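Pirdale Photobook Index

Catalog data for photographic books and exhibition catalogs held in the Pirdale reading room. Release of January 2020. Maintained by Ye-rin Geum.

Contents

books.csv: one row per edition, 3,512 rows
plates.csv: plate counts and plate sizes, 2,015 rows
publishers.csv: 111 publisher names with variant spellings
notes/: free-text remarks on bindings, slipcases and inserts

All files are UTF-8, comma-separated, with a header row. Empty cells mean the value was not recorded. A zero means zero.

Scope

The index covers monographs, group show catalogs and artist-published books in which photographs are the main content. Magazines, portfolios of loose prints and auction catalogs are left out. A reprint gets its own row if the page count, trim size or plate sequence differs from the earlier edition. Reprints with only a new jacket share a row with the original, and the jacket is described in notes/.

Fields in books.csv

edition_id: stable, never reused
title: as on the title page, not the cover
artist: family name first; "various" for four or more
year: year of printing. Copyright year goes in year_c
process: offset, gravure, collotype, inkjet, other
color: bw, color, mixed
trim_h, trim_w: millimeters, measured on the text block 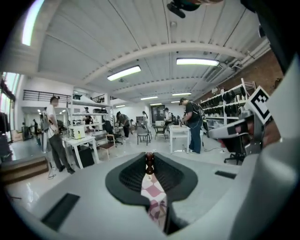
Fig. 1. Gripper, with square marker on the finger at right.

Known problems

Process was entered by eye for the Hoshino bequest. Gravure and good duotone offset are easy to confuse, so treat that column with care where source is "hoshino".

43 rows have a year taken from a dealer's listing. They are flagged with year_src = d.

Plate counts before the April revision included endpapers. The current file does not, and totals will not match older exports.

Names romanized from Korean and Japanese follow the title page. The same artist may appear under two spellings. Join on artist_id, not on artist.

Use

The tables may be copied and changed with credit to the index. The cover scans kept at Pirkton are not part of this release and have separate terms.

Corrections

Send the edition_id, the field and the corrected value. A scan of the colophon is enough as proof. The import script (ekeck, in tools/) rejects rows without an edition_id.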